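Renting in Flarkilwood, landlord wants to join community solar — worth it??

posted by **mossy_gutter**

So our building got a flyer from Nallari. Community solar, no panels on our roof, you get credits on your electric bill. Flyer says up to 20 percent off. I rent a one bedroom, pay my own electric, income is low enough for the discount tier I think. Landlord says sign by Sunday. Anyone done this? Whats the catch

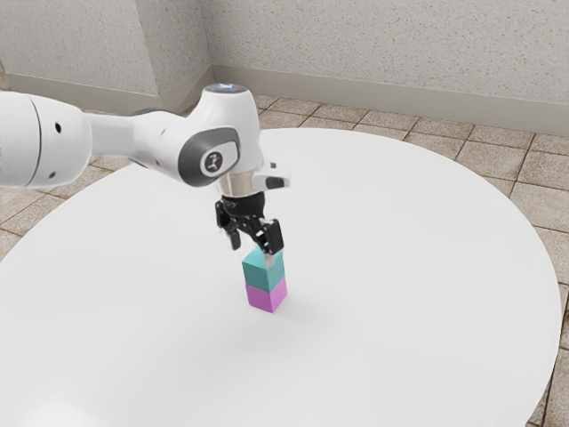

*White arm over the round table.*

Also my lease ends in 6 months. Don't want to be stuck.

---

**tallpaul_meter**

Did it with Arnuma, not Nallari, but same kind of deal. Things to check before you sign:

- cancel fee (mine was zero, ask anyway)
- how much notice to get out
- one bill or two. I get two and it's annoying
- does the discount change after the first year 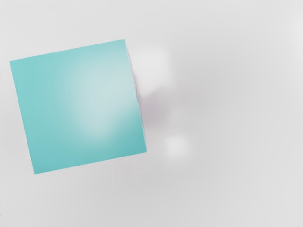

*Turquoise cube on a pale gray surface.*

Credits took a while. Signed in March, saw nothing for two bills, then both months landed together. Summer was good, winter the credits shrink a lot. Overall I'm happy with it.

If you qualify for the low income tier do NOT sign the regular form. Different form, better rate. They had me on the wrong one and it took 13 emails to fix it — keep copies of everthing. 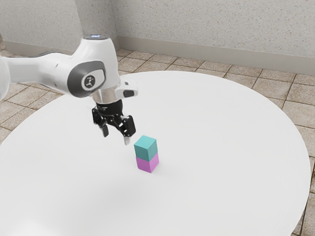 Can I take it with me if I move?

Usually, if the new place has the same utility and the meter is in your name. Call before you move out and give them the new account number, otherwise the credits keep going to the old one.

---

**gunn_street_renter**

dont let the landlord rush you. its YOUR bill your name. mine tried this too

---

**mossy_gutter**

Ok thanks both. Called Nallari at lunch, on hold forever. No cancel fee, but they want 60 days notice, so with my lease that's cutting it close-ish. Asked about the low income form and the guy had to go look for it.
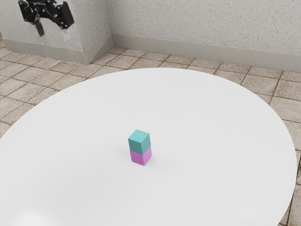 He's mailing it to me, and says the Sunday thing is the landlord's date and they take signups whenever there's room. Gunn on the other side of town has a 12 month wait so I'll probably just go with these guys. Will post when the first credit shows up.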